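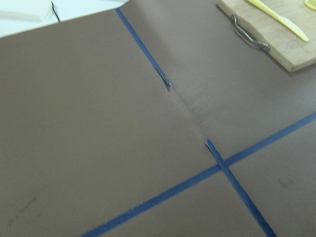
Darnex Workshop Members Release Plans for the Bivis Tabletop Arm

MOREIRA, February - Members of the Darnex shared workshop have released the build files for Bivis, a tabletop robot arm with a camera mounted at the wrist. The package contains the parts list, wiring diagram, printable brackets and control software. It can be downloaded free of charge from the workshop's project page.

Bivis was designed and built over 11 months at a single bench in the Moreira workshop. The arm has a working reach of 453 mm and a rated payload of 300 g at full extension. It runs from one bench supply and connects to an ordinary desktop computer.

Work surface

The software plans each move against a flat work area. At the Darnex bench this is a sheet of brown paper laid over a white tabletop and divided by strips of blue painter's tape. The tape crossings serve as reference points for checking the wrist camera against the arm's own joint readings. A light-colored board with a curved metal handle on its left side sits at the far edge of the paper and is used as a fixed target height above the table.

One of the tape lines has a gap in it, with a torn end on either side. The line-finding routine in version 2 of the software fits a straight line through the pieces on both sides of a gap of this kind. The earlier version treated each piece as a separate line and reported an extra corner. Builders who have the earlier version installed should replace it before running the camera check.

Paper was selected for its matte finish. Glossy mats tested at an earlier stage produced reflections under the overhead lights, and the camera check failed on around a third of attempts. Folds and creases in the paper are tolerated, provided the sheet is flat where two tape lines meet. 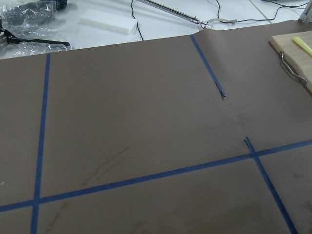
Cables should be given enough slack for the full range of the base joint, and tied down outside the working area. The plans call for a strain relief at the elbow and a second one at the wrist. On the first version of the wiring, the camera cable was routed inside the forearm and wore through at the elbow - the current drawing moves it to the outside.

Parts and tools

All structural brackets can be printed on a standard home printer. The joint drivers are Prakosell boards, bought off the shelf and used without modification. Other drivers may work but have not been tested by the group. Assembly requires hex keys, a soldering iron, a crimping tool and a small torque screwdriver. Two evenings should be allowed for wiring.

Availability

The Bivis files are available now. Darnex does not sell kits or assembled arms. Corrections to the drawings may be submitted through the project page and will be included in the next revision.

About Darnex

Darnex is a member-run shared workshop in Moreira with benches for electronics, woodworking and light metalwork. The electronics area is open to members daily until 10 p.m.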